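Folding table legs, push-fit: glue them or leave them?

mokexbuyer
Got the white plastic Stetia table for the back porch. 300 on the listing, so not a throwaway. The legs are tubes that push into sockets under the top and the whole selling point is "no tools." I have my doubts. My old Terkmont had screws and it outlived two grills. Does a push fit hold up?

Faustino Cuevas
It holds if you seat it. Most people don't seat it. They push until it feels snug and flip the table over.

mokexbuyer
Snug is all the instructions ask for. One drawing and an arrow.

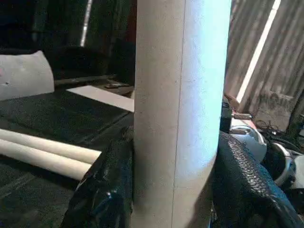

Brisa Sandoval
Tube quality is where I'd start before blaming anybody's pushing. Cheap ones are rolled and the join opens up after a summer of leaning. There's a thin dark line running down the length of this leg, a bit left of the middle, and I'd want to know if it's a real join or just a mold mark. Run a fingernail down it. If it catches, turn that side inward and don't drag the table by the legs.

Faustino Cuevas
A seam means nothing. Half the pipe in your house has one. The socket is what fails.

Brisa Sandoval
Your sockets, maybe. My Alvarado split at the tube in August, sockets like new.

mokexbuyer
So one vote each, great. I'm still not gluing it. If I glue it I can't store it flat, and then why did I buy this one. Putting them in with the top turned over and the ribs showing, one hand down at the base of the leg where it plugs in. Ribs look fine to me, but ribs always look fine. 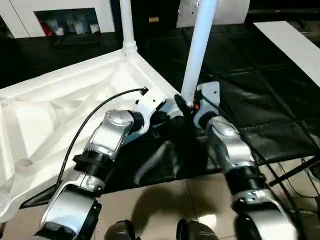

Faustino Cuevas disagreed with the one hand part and wrote that you twist while you push, a quarter turn, or the leg backs out the first time someone sits on the corner.

mokexbuyer
Who is sitting on the corner?

Faustino Cuevas
Somebody always does.

Comments (2)

porchlight1087
Glued mine. Regret it.

dellwood
Still don't buy "no tools." Keep a rubber mallet handy.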